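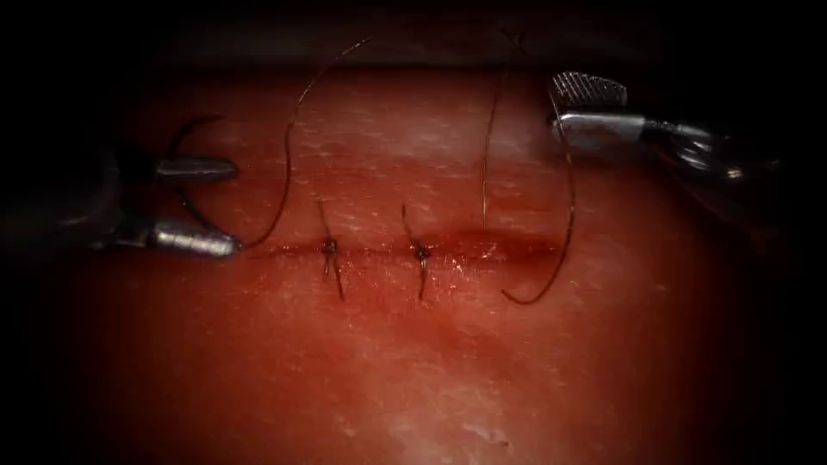

*4 min read*

I had a hole in the elbow of my favorite cardigan for two winters before I did anything about it, and what I did was wear a different cardigan. So when a friend told me there was a woman in Zolliswood who fixes clothes by hand and lets you sit there and bug her while she does it, I packed the thing in a tote bag and went. I meant to stay long enough to drop it off. I stayed the whole afternoon and left with notes all over the back of a bus schedule (and then two more pages when I got home, before I forgot it all).

Pornthip Pongsiri runs Sukprasert, a mending shop on the ground floor of the old Citberg building, next to the place with the good dumplings. It's one room. There's a long table, a lamp that could light a stadium, and a rack of things waiting for their turn, each one with a paper ticket. Mine was 3135. I asked if that meant she'd fixed 3,134 things before me and she laughed for a really long time.

"I bought the tickets used," she said. "The roll started in the three thousands. It makes me look very busy!"

She *is* busy, though. Jeans mostly, she told me, and after that coats, because people will let a coat go for years. "The lining goes first. They put a hand in the sleeve and the hand comes out in the wrong place. Then they fight with it every morning. Every single morning! And they still don't bring it in."

I put my tote bag a little further under the chair.

She grew up around sewing but didn't care about it. Her mother took in hems, and Pornthip's job was to pick up pins off the floor with a magnet, which she says is the only part of it she enjoyed. She went into office work, stayed there a good long while, and started mending again one February when the heat in her apartment was out and she wanted something to do under a blanket. First her own socks, then her neighbor's socks. "Then somebody's wedding pants," she said. "That was a big jump. I should have charged more for the wedding pants."

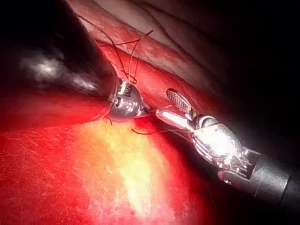 The first thing she wanted to know was how I thread a needle, and I'm sorry to say I did it in front of her. I pull off as much thread as my arm will reach, because I hate stopping to start over. She watched me do four stitches and didn't say a word. By then I had the same thing you can see in those thin dark strands, a little snarl of loops bunched up right at the metal tip, and I did what I always do and yanked on it. "No, no, no," she said, and took it away from me! Her rule is fingertip to elbow and no longer. If it loops up on you, you put the needle down, find the loop that's on the outside, and tease that one open with the point of a pin. She had mine out in no time. "You pull, you make a knot. Then you have to cut, and now you're stopping anyway."

I asked about thread, since I'd brought some from home and was kind of proud of the color match. She held it up to the lamp and asked how old it was. I had no idea. It came in a cookie tin with my apartment. She snapped it with one hand.

"It's a nice color," she said. She's very polite.

For wool she likes wool, a bit thinner than what's in the sweater, and she buys hers on cardboard from a brand called Clustik that I'd never heard of. For jeans, cotton. She doesn't worry too much about the match. With mine she pulled three greens out of a drawer and had me choose, and I went for the one that was clearly wrong and a lot more fun. She nodded like I'd passed something. 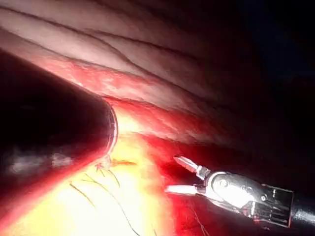 Then she got going on tension, and this was the part where I quit writing and just listened, so I'm doing it from memory. Everybody sews a darn too tight, she says. You're worried about the hole, so you pull the edges in close, and it looks great on the table. Then you put it on and bend your arm and the whole patch puckers, and a week later there's a new hole right beside the old one. She leaves a tiny loop at the end of every row so the wool has somewhere to go when it gets washed. She starts well outside the hole too, back where the knitting is still strong. "People start at the edge of the hole," she said. "The edge is the weak part! Why would you hang everything from there?"

I asked if she ever tells anyone a thing can't be fixed. She took a while with that one. Swimsuits, she said finally. And once a sofa cushion that a dog had really committed to.

What about things that aren't worth fixing? She shrugged. She had a kid's T-shirt on the rack, with a truck on it, and the repair cost more than the shirt did. "I told the father. He said fix it. So I fixed it."

My cardigan took her most of an hour, and she let me do the last row, which you can spot from across the street. She wants it hand-washed, dried flat, and brought back if the other elbow starts to go. I checked when I got home. The other elbow is starting to go.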